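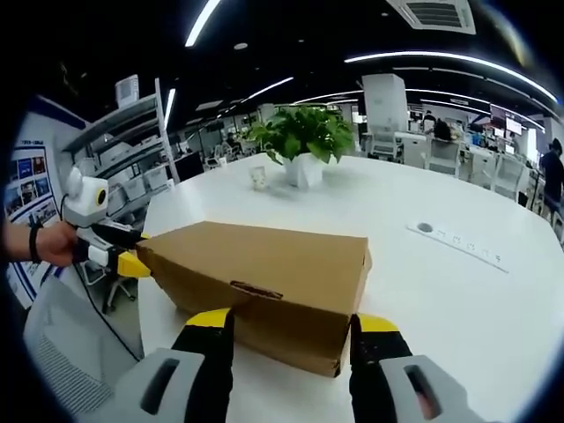 The box is still the hard part

Every few months somebody sends me a clip of a robot folding a towel and asks if I'm worried. I ran the packing bench at a mail-order grocery and chemist supplier in Zuvomville for a good part of my working life, so I suppose I'm the person to ask. I'm not worried, but I have stopped laughing at the clips.

My view is that machines can do a single chore well now, if the chore has been set up for them. They can't yet do a shift. The gap between those two things is bigger than the people selling robots let on, and smaller than most of my old workmates think.

Packing a carton looks like one job. It's really a string of little ones. You open the flaps, get the big flat item down first, stand the bag up against it, tuck the soft stuff in the gap, fold the lid and find the slot for the tab. A new starter at our bench got 30 cartons on the first morning and was expected to have the feel of it by lunch. Most did. The ones who didn't were usually fine with tins and hopeless with anything that bends.

Robots have the same trouble, only worse. A rigid box has edges and it stays the shape you left it. A plastic bag has a different shape every time you touch it. You can teach an arm to pick up the first in an afternoon. The second has kept clever people busy for years.
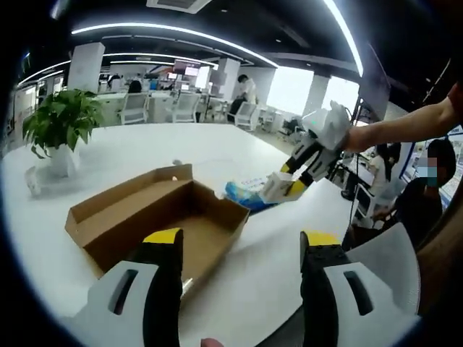

Small white box in the gripper, crumpled blue plastic on the table beneath it.

What has changed is how the teaching is done. The old way was to write down every movement. That worked for welding car doors, where the door turns up in the same spot each time, and it was no use at a packing bench. The newer way is for a person to do the chore with a pair of hand-held grippers, shaped like the ones the robot will have, with a camera looking down at the fingers. Do it enough times and the software gets something it can copy. I think that's the right approach. It's how I taught people. I never handed anybody a manual. I stood them beside me and said watch my hands.

Horácio Valente, who was my supervisor for years and disagrees with me about most things, thinks this will finish off the packing trade within 5 years. His argument is that a machine doesn't need to be good, it only needs to be cheap and not ring in sick. He points to Stustov, the freight outfit, which put a Silelen arm on its returns line in June and hasn't taken it off. Fair enough. But I've been to see that arm. It lifts parcels from one belt to another, and a bloke stands near it all day for when two of them stick together.

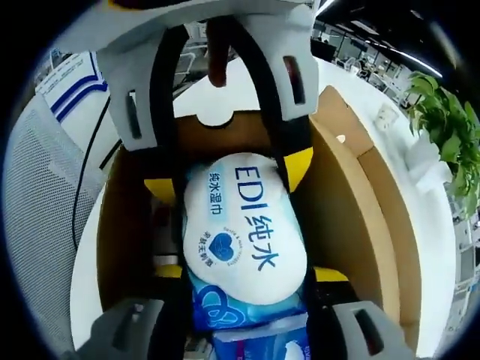 Groceries and chemist lines were my patch, and I'd judge any machine on those before I'd judge it on parcels. They're where the money leaks out, through crushed corners and split seams. A soft packet has to be held firmly enough that it doesn't slide and loosely enough that it doesn't burst, and the right amount changes with how full it is. Wet wipes are a good test. With a finger either side of the packet you've got a decent hold, and a person working the gripper can manage that inside an open carton with the flaps standing up round it. I'd like to see the machine do it alone, with the flap leaning in and another packet already down there. People do it without looking. I've packed wipes while having an argument about the footy.

Then there's the matter of knowing you've made a mistake. Our worst day produced 1026 orders, and plenty of them had something go in wrong the first time. A bag tips over, you swear, you stand it back up. It costs a second or two. The machines I've watched either don't notice or notice and stop. Stopping is the better of the two, but if it stops 3 times an hour you've got a person tied to it, and that person could have been packing.

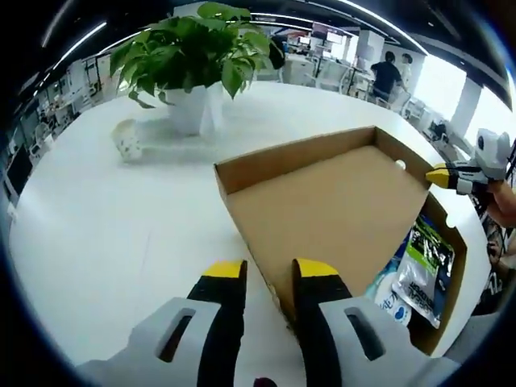

The same goes for the house, only more so. A warehouse at least tries to be tidy. My kitchen bench has mail on it, and a plant that wants repotting, and somebody's cup. My neighbour Simão Brandão paid good money for a robot mop and now picks up all the dining chairs before he lets it loose, which takes him longer than mopping did. He's happy with it. I've decided not to bring it up again.

I'd put money on carton packing being done by machines in my lifetime, at least for the easy orders. The plain boxes will go first, then the tins and bottles, and the floppy things last. Somebody will still have to deal with the orders that don't fit, and I hope the firms remember to pay that person properly, as it'll be the hardest packing job there has ever been.

For the house I wouldn't wait up. If you want the towels folded this year, fold them.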